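Chapter 7
Thresholds, Glass and Edges: Working Rules for Mobile Robots in the Home

7.1 Scope of the chapter

The earlier chapters dealt with robots in places built for them. Floors in such places are level, doorways are wide, and every person present has been told what the machine may do. A private home offers none of these conditions. The people who live there have chosen their rooms for comfort, and the robot must fit the rooms as they are.

This chapter sets out rules of good practice for mobile robots that move between the rooms of an apartment, with special attention to the places where one kind of space meets another. The most demanding of these is the balcony. It combines a change in floor surface, a large area of glass, and a drop on the far side of the window or railing. A rule that is sound for the kitchen and the hallway may be unsafe two steps further on.

Students should read the chapter together with the site survey form in Appendix C. The form was drawn up by Dymphna Hennessy for the Gandilon home trials and is used here with small changes to its layout.

7.2 The survey before the first run

No robot should enter a room that has not been surveyed by a person. The survey is carried out on foot, in daylight, and from the height at which the robot's own sensors will work. It records the layout of the room and the state of every opening: whether a door slides or swings, how far it was open at the time, and what lies on the floor between one side and the other. Where curtains hang beside an opening, their position is recorded as well. A curtain that is drawn back in the morning may cover half the doorway by evening, and a map made in one state should not be trusted in the other.

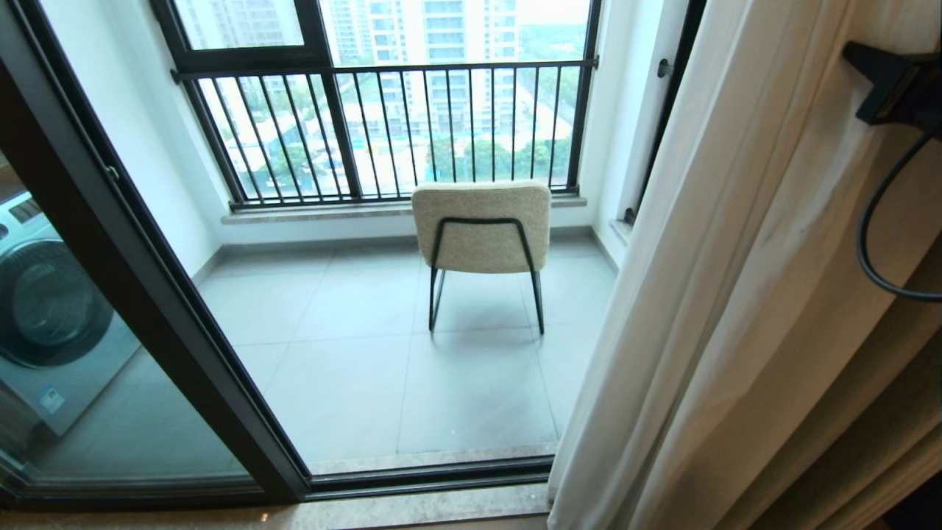 Figure 7.1 An enclosed balcony approached from the room side. Note the stone sill and the dark metal track at the opening.

The balcony in Figure 7.1 is a useful first exercise. A surveyor working quickly might enter it on the form as one chair on a tiled floor and move on. A full entry would treat the sill, the track and the tiles as separate surfaces, each with its own line. It would also list the glass door panel, through which a washing machine can be seen. A depth sensor may report the machine and miss the glass in front of it, and a planner given that reading may treat the space between as free. The slender black legs of the chair call for similar care, as a thin dark object returns a weak signal to many sensors. The safe course is to mark the whole outline of the chair, from leg to leg, as closed to the robot.

7.3 Thresholds

A threshold is any line at which the height or material of the floor changes. For the purposes of this book, a threshold is classed as open, limited or closed.

An open threshold may be crossed at normal speed. A limited threshold may be crossed only at reduced speed, with the arm folded and nothing carried above the base. A closed threshold may not be crossed at all, whatever the task. In the Gandilon trials, any step higher than 2 centimeters was classed as closed, and the approach to a limited threshold began 50 centimeters before the line. These values suited the wheeled base used in those trials. They should be tested again for any other machine.

Sliding-door tracks are placed in the limited class until they have been measured. The measurement is taken at both ends and in the middle – tracks wear unevenly, and dirt collects in them.

7.4 Glass, windows and railings

Glass is marked on the map by hand. The surveyor should not rely on the robot to find it, even where a frame is easy to see. A railing behind a window does not change the rule. The robot keeps 30 centimeters clear of all glass, and its arm may not reach over a ledge.

Mabli Llewellyn, who reviewed the survey forms from the Gandilon trials, found that the most common fault was a missing entry for a door that had been fully open on the day of the visit. The form now asks for each door to be drawn in both positions.

7.5 Consent and the resident's authority

The resident may close any threshold at any time, by voice or by hand, and need not state a reason. Only the resident may open it again. The operator records the change before the next run begins.

Related items
Chapter 6: Shared Floors and Right of Way
Chapter 8: Carrying and Handing Over
Appendix C: Site Survey Form
Case study: The Peva Stair Sensor
Case study: Night Running at Zavex
Worksheet 874: Drawing Doors in Two Positions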